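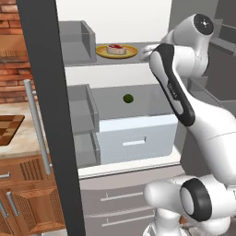
**Mahfuz Uddin**
Workshop engineer, Albridge kitchen chores bench

11/04/2021

Fridge tasks again. We left this in March with the arm able to open the door in simulation and not much else to show for it. Since then I have rebuilt the kitchen file with the brick wall and the wooden cupboards, because the old plain grey room was making the vision side look better than it is. Grey fridge against grey room gave it nothing to be confused by. The bricks do.

Task for this round is the plate. Cheesecake on a yellow plate, upper shelf, next to the grey bin. The arm has to get the hand in at shelf height, take the plate by the rim, lift, come out past the door and set it on the counter. A child of six can do that, though perhaps not with the cheesecake still on top at the end.

Ran it from 43 start positions. Notes as I went:

- Reaching the plate is fine. The hand comes to the right side of it at a sensible height and the planner doesn't take long.
- Getting the rim is poor. The fingers want to close on something with height and the rim has hardly any. Best results when the hand tips down slightly before closing.
- Lifting by one side makes the plate tilt. In the simulation the cake is a rigid lump with friction, so it stays put at angles where I am sure a real one would slide. Don't trust any success figure until this is sorted out.
- Elbow is the real trouble. With the hand up at the top shelf the lower links sit in front of the drawers, and on the way out the forearm wants to swing through where the door is. Moved the base back a little and that helped the exit but cost reach.

I have not written down a score for the whole set. Thoroddsen will ask for one. The answer is that I can get whatever number they like by changing the friction on the cake, and I would sooner fix the cake first.

Tried the lime afterwards, for something easier. It's the small dark green fruit behind the crisper drawer front. Grasping a round thing that size is a solved problem on the table top. Inside the fridge it's awkward, as the hand has to come over the drawer front and down, and the wrist runs out of room under the shelf. Also found that the lime is not resting on anything. It hangs in the middle of the compartment against the back wall. I think the object was placed before the drawer was scaled and nothing has told it to fall. It needs its height corrected and gravity switched on for loose items. I'd like to check the rest of the food list for the same fault before anybody uses these files for training.

On the bigger question, which came up again at lunch, whether any of this is close to being useful in a real house. My view at present:

Opening the door, yes, if the handle is a long bar like this one and the arm has been told where it is. Fetching a can or a bottle from the front of a shelf, nearly. Fetching a plate with food on it, no. Putting the shopping away, no, and not soon. That last one means choosing a place for each thing and shifting what is already there, and we have no decent way of moving the cheesecake over to make room for the milk. People do it without thinking, with the door propped on a hip.

Brulteck's brochure has "kitchen ready" on the cover. I read it through and every task in it is on an open worktop. That is a fair place to begin but a worktop doesn't have a shelf over it or a door that gets in the way.

Speed is another matter. Even on the good runs it is slow enough that I would have got up and fetched the plate myself. For someone who can't get up, slow is all right, and that's the case I would put to Andivus if they want to know who it's for. For them, dropping it one time in ten would not be all right.

To do:

1. Drop the lime to its proper height. Check everything else on the food list.
2. Separate the cake from the plate with lower friction, and let it tip.
3. Add a fail condition for plate tilt. Start strict.
4. Try the base further left, with the door opened wider before the reach begins.
5. Ask about softer finger pads for the rim. The spare set may still be in the drawer under bench 2.
6. Once 1 to 3 are done, leave it on overnight for 3000 runs and write down the figure, whatever it is.

Saved the kitchen file under a new name. The old grey one is still there if anyone wants to compare, but please don't edit it.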